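4. Setting up the Prornby smoke bowl for house cleansing

Read section 3 before you start. The bowl must stand level on its heat plate, and the ash tray must be empty.

1. Open one window in each room to be cleansed.
2. Place 30 grams of dried herb mix in the bowl.
3. Light the mix at the rim. Let the flame burn for 40 seconds, then blow it out.
4. Carry the bowl by its handle from the back of the house to the front door. Keep to the left-hand wall.

Caution: The metal ring stays hot for 22 minutes after use. Do not touch it.

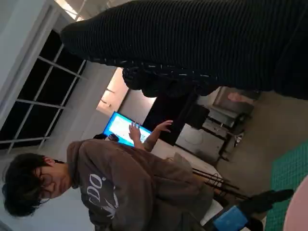 Smoke must reach each doorway and corner before the closing words are spoken. Hold the bowl at chest height and pause at each threshold. Switch off any lit computer monitor before the bowl enters the room. Hooded sweatshirts and other loose clothing should be kept clear of the rim, with sleeves pushed up to the elbow.

5. Speak the closing words at the front door - see the Lefèvre card for the text.
6. Cover the bowl with the lid and leave it outside overnight.

Note: Bury the ash away from the house. Do not reuse it.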